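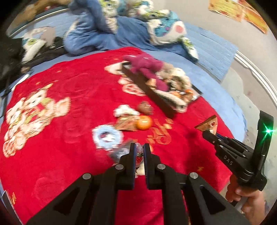 In der Mitte der Anhänger mit den Perlen in den Backen, rechts die Snacktüte. Tablett, Mandarine und der Rest auf der roten Bärendecke.

22. Januar 2018

So, Budgetrunde steht an, und ich schreibe das jetzt alles einmal hier rein, damit ich es nicht wieder aus fünf Mails zusammensuchen muss. Wer mitliest: Anmerkungen gern an den Rand, aber bitte mit Kürzel, letztes Mal wusste hinterher kein Mensch, von wem das Fragezeichen neben den Akkus war.

Ausgangslage. Wir haben zwei Handgreifer, und die arbeiten immer als Paar. Das heißt, fällt einer aus, steht alles. Genau das macht mir beim Planen Bauchschmerzen. Fitriani hat mich am Freitag gefragt, ob wir ein komplettes zweites Paar beantragen oder lieber erst mal in Verschleißteile investieren, und ich habe ganz spontan »zweites Paar!« gerufen. Übers Wochenende bin ich dann etwas kleinlauter geworden, siehe unten.

Was für die Aufgaben mit Kleinkram spricht: Beim Aufräumen auf dem Bett kommt man mit dem Greifer an Sachen, die sich völlig verschieden verhalten. Eine Mandarine ist rund und rollt gern weg, so eine Snacktüte ist leicht und gibt nach, und ein Perlenanhänger ist winzig, da müssen die Backen fast ganz zu. Plüschtiere sind wieder eine andere Welt. Dazu die weiche Unterlage – auf dem Tisch drückt man von oben dagegen und hat sofort Kontakt, auf einer Plüschdecke drückt man erst mal alles nach unten weg. Für die Beschaffung heißt das, dass ich mit einer einzigen Sorte Backen nicht mehr planen will.

Also Backen. Vandska bietet einen Satz mit weicher Auflage an, Gudwood einen schmaleren, der vorne spitzer zuläuft. Ich hätte am liebsten beide, klar. Prasetyo meint, wir sollten erst die schmalen nehmen, weil uns bei den kleinen Teilen am meisten Zeit verloren geht, und die weiche Auflage könne man zur Not selbst aufkleben. Da hat er wohl recht, auch wenn ich unsere letzte Klebeaktion noch vor Augen habe (die Reste sitzen bis heute in meiner Schublade). Bestellt werden zwei Sätze von Gudwood, einer bleibt verpackt im Schrank. Bitte wirklich verpackt lassen!

Schrauben und Stangen. Der Rahmen hat jede Menge kleine schwarze Schrauben, und die Dinger verschwinden in einer Plüschdecke auf Nimmerwiedersehen. Ich habe 80 Stück als Ersatz auf die Liste gesetzt. Prasetyo hat gelacht, aber die kosten fast nichts, und jede einzeln nachbestellte Schraube kommt mit Versandkosten, für die man essen gehen kann. Schraubensicherung gleich mitbestellen, mittelfest. Bei den Gelenkbolzen weiß ich noch nicht, ob man die einzeln bekommt oder nur mit dem ganzen Schenkel, da muss ich bei Tarigan anrufen. Die gehen immer erst nach dem dritten Versuch ans Telefon, also am besten vormittags.

Jetzt zum zweiten Paar. Ich bin inzwischen bei: beantragen ja, aber für März, als eigenen Posten und mit eigener Begründung. Wenn ich es mit dem Kleinkram zusammen einreiche, diskutieren alle nur über die große Summe, und am Ende hängen die Backen mit drin. Das ist uns mit dem Regal schon passiert. Fitriani schreibt die Begründung, ich liefere ihr die Ausfallzeiten aus diesem Heft. Dafür brauche ich von allen, die mit den Greifern arbeiten, die Ausfälle mit Uhrzeit. »Hat kurz gehakt« reicht nicht, damit kann sie nichts anfangen.

Leihen wäre die andere Möglichkeit. Cisura verleiht wochenweise, das hatte ich gar nicht auf dem Schirm, hat mir Prasetyo erzählt. Für zwei Wochen könnte sich das lohnen, bloß um herauszufinden, ob wir mit einem zweiten Paar überhaupt mehr schaffen oder ob wir dann zu viert um ein Bett herumstehen und uns gegenseitig die Ellbogen in die Rippen rammen. Ich tippe ein bisschen auf Letzteres, wenn ich mir anschaue, wie viel Platz da neben dem Bettgestell ist. Angebot anfragen kostet ja nichts. Fragen, ob Versicherung drin ist.

Verbrauchsmaterial, das vergesse ich jedes Mal: Snacks, Mandarinen, kleine Verpackungen. Klingt albern im Antrag, aber verpackte Sachen werden vom vielen Greifen knittrig und fassen sich irgendwann ganz anders an als neue. Ich möchte dafür einen kleinen festen Betrag im Monat haben und keine Einzelbelege mehr abtippen. Plüschtiere müssen wir keine kaufen, davon liegt wirklich genug herum. Ein zweites Tablett in einer anderen Form wäre schön, das lange braune ist zum Hineinlegen angenehm, aber ich wüsste gern, wie es mit einem runden läuft. Oder mit einer Schale? Mal sehen, was der Haushaltsladen hat.

Koffer! Die Greifer brauchen einen vernünftigen Transportkoffer mit Schaumeinlage. Mit den breiten Armen passen sie in nichts, was wir haben, und ich trage sie ungern weiter in der Einkaufstasche. Maße nehme ich morgen, mit Backen in beiden Stellungen, ganz offen und ganz zu. Falls die Gudwood-Backen länger sind als die jetzigen, wird es noch mal enger, also Schaum lieber großzügig zuschneiden.

Offen:
Tarigan wegen Gelenkbolzen anrufen (ich)
Leihangebot von Cisura, zwei Wochen, Versicherung klären (Prasetyo)
Begründung zweites Paar (Fitriani, Ausfallzeiten kommen von mir)
Kofferschaum: Maße fehlen noch
Vandska absagen oder nur vertagen? Ich wäre für vertagen, die Auflage reizt mich immer noch

Nachtrag, eben mit Fitriani gesprochen: Der Posten für die Snacks darf nicht »Snacks« heißen. Wir schreiben »Greifobjekte, verderblich und verpackt«.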